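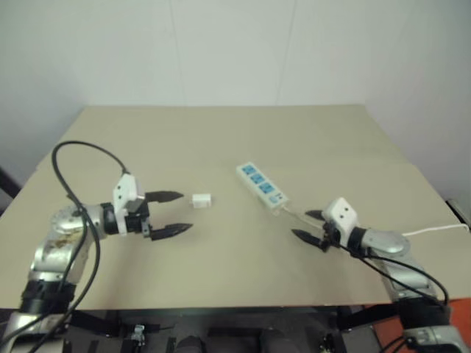 Plug adapter and power strip, both white, on a beige table.

Recording a daily serial: household notes
Compiled by Jana Ruppert. Last revised 2019-03-31.

These notes apply to any hard-disc recorder with a series link function and a programme guide. The running example is Barine, a weekday serial with a weekend omnibus. Menu names differ between makers.

Setting the series link

Set the link from a new episode, not from the omnibus. On many recorders the omnibus carries a separate series code, and a link set from it will collect the omnibus only. After setting the link, open the schedule list and check that the next five episodes are marked. If only one is marked, delete the entry and set it again from a different day.

Links are often lost when a serial comes back from a summer break or moves channel. Barine comes off air for part of June each year, and the link has to be set again when it returns. Put a note on the kitchen calendar.

Padding

Start two minutes early and finish five minutes late. Where the recorder follows the broadcaster's own start signal, manual padding may switch that feature off. Test with one episode before changing the setting for everything. Live specials overrun by more than five minutes, so book the following programme as well.

Clashes

A two-tuner recorder will take two channels at once. With padding applied, back-to-back programmes on different channels overlap and count as a clash. Give the serial with no repeat the higher priority and take the other from its late showing. Weidemann Street is repeated the same night. Barine is not.

Disc space

Half-hour episodes in high definition use far more room than the same episodes in standard definition. Dialogue scenes on studio sets lose little in standard, and a 465-gigabyte disc goes a good deal further that way. Keep free space above 12 per cent. Below this, older models slow down and may drop the end of a recording.

Automatic deletion is usually on when the recorder leaves the factory. Look for a padlock or "keep" option and apply it to anything wanted for longer than a month, wedding and funeral episodes included.

Position and heat

Leave a hand's width of clear space above and behind the recorder. Do not stack it on an amplifier. Vacuum the vents with a soft brush with the power off. Let the recorder finish shutting down before cutting power at the wall, and leave it on standby when a recording is due. A timer switch will prevent guide updates, which normally run overnight.

Old tapes

Store VHS cassettes upright, full reel at the bottom, in a room that stays dry. Wind a tape fully forward and back once before copying it. Clean the heads after every few tapes, or at once if the picture breaks up. Any tape with white or grey growth on the edges should be kept away from the machine.

Label copies with the serial, the episode number and the date of broadcast, in that order. Titles alone are no use for soaps. Helmut Hellwig's set of Sondstead runs to 72 tapes, of which 41 had been labelled "Sondstead, good one".

Avoiding the plot

Switch off the preview window in the recordings list. Episode summaries for later instalments appear beside the one selected, and on several models the text can be hidden under Display or Guide Options. Play from the oldest entry. Sorting by "recently added" puts the latest episode at the top, summary included.

Corrections to the section on tuners came from Sharada Nair.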